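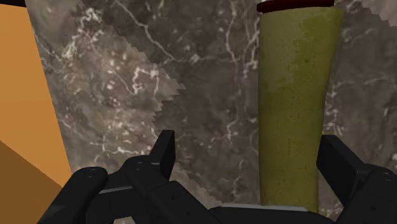
**Gronow Comics announces "The Salt Registry", a new monthly series by Eirlys Skyrme**

*First issue arrives in comic shops this October*

DUMCOMBE – Gronow Comics is pleased to announce the start of "The Salt Registry", a new monthly fantasy series written and drawn by Eirlys Skyrme. The first issue will be in shops in October, with 40 pages of story and no advertising inside.

The story takes place in Brinisero, a harbour city where every person must give one memory to the city at the age of sixteen. The memories are written in a large book, the Registry, and kept under the old customs house. In return, the sea stays outside the walls. This agreement has held for longer than any family in the city can remember.

When the series begins, a young clerk called Vover finds that one page of the Registry has been cut out with a knife. The same night the water enters the lowest street. Vover is sent to find the missing page before the next tide, but the name at the top of the page is the name of Vover's own mother, who is not supposed to have given anything.

"I wanted to write a mystery in which the detective is a very polite person," said Eirlys Skyrme. "Vover says please to everybody, also to the monsters. I grew up beside a harbour and my grandfather kept the tide book there. He wrote the same kind of line every day, and as a child I was sure that the sea would be angry if he forgot one. The comic started from this feeling."

Readers may know Skyrme from her short stories in the Gronow anthology "Lantern Weather", where the city of Brinisero was first seen in a story of only eight pages. Many letters arrived after that story, and most of them asked what was under the customs house. The new series will give the answer, although not in the first issue.

**What readers will find in the first story**

The opening story is called "Low Water" and it runs for 9 issues. It can be read without knowledge of the anthology. During this story, readers will meet:

- The Weigher, who decides if a memory is heavy enough to be accepted, and who has begun to accept very light ones.
- The Drowned Council, the former rulers of the city. They still meet every evening at high tide and they still vote.
- Captain Orrel, a smuggler of other people's childhoods. She has the missing page, or she says that she has it.
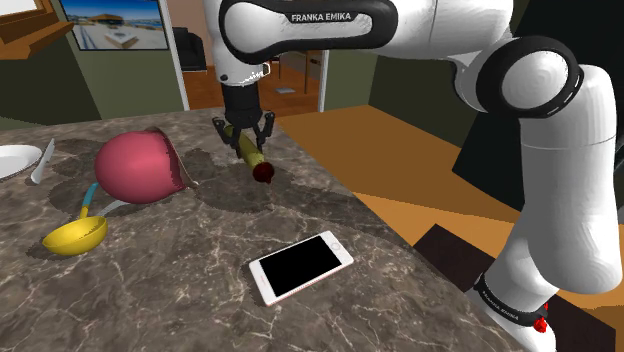
**Covers and special editions**

Each issue of "Low Water" will have a main cover by Skyrme. When the covers are placed side by side, they make one long picture of the harbour wall, from the lighthouse to the salt market.

The first issue will also have a limited cover, printed in dark blue and silver ink. Only 2148 copies of this cover will be made, and each copy carries its number on the back. Shops can order it in the same way as the main edition, but we ask them to send the order early – the printer cannot make a second run of the silver ink.

A collected book of the whole first story is planned after the last issue. It will include sketches, the original eight-page story and a map of Brinisero with all its bridges. There are 61 bridges on the map, and Skyrme has given a name to every one of them.

**Preview pages for shops and press**

A preview of the first six pages is ready now for comic shops, libraries and journalists. The preview does not show the end of the opening scene, and we kindly ask reviewers who receive the full issue not to tell who is waiting in the flooded street. Interviews with Eirlys Skyrme can be arranged by telephone or in writing. She prefers the mornings, as she draws in the afternoon.

"The Salt Registry" is recommended for readers of 12 years and older. It contains some frightening moments and one sea burial.

**About Gronow Comics**

Gronow Comics was founded in 1989 in Dumcombe, in two rooms above a bicycle shop. It publishes fantasy, mystery and historical comics for young and adult readers, and it still reads every script that comes by post. The company remains independent – its office is now on the other side of the same street.

For preview pages, cover images and interview requests, please write to the press desk at Gronow Comics, Dumcombe.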